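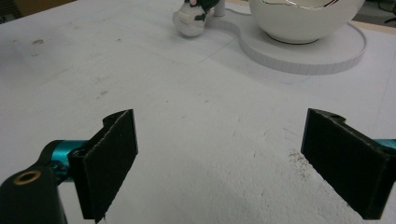
Sit-stand desk stops 6 mm short on one side after moving offices

We moved a Fusow two-leg desk with a 600 mm deep top to another floor. It was taken apart for the move and put back together with the same bolts. The left leg now stops 6 mm lower than the right at full height. At the lowest setting the two sides are level. The load is one monitor and a laptop. Is this a leg fault or a control box fault?
Asked by Said Bennani

Answer 1 (accepted)
Probably neither. The control box counts motor pulses from a stored zero point, and unplugging the legs can leave one count out of date. Run the reset:
1. Clear the desktop.
2. Lower the desk fully, then release the button.
3. Hold the down button until the display changes. Keep holding while the legs drop slightly and come back up.
4. Raise to full height and measure both sides from the floor to the underside of the top.
If the gap is still there, swap the two leg cables at the box and reset again. A gap that moves to the other side points to the box or its port. A gap that stays put points to the leg.

Answer 2
Check the floor. Mine looked crooked and it was the carpet.

Answer 3
Agree with the reset. Also check the crossbar bolts – if they were tightened with the frame out of square, one leg can bind near the top. Loosen them, run the desk up and down once, then tighten. I had this on a Risgate frame with 300 mm side brackets.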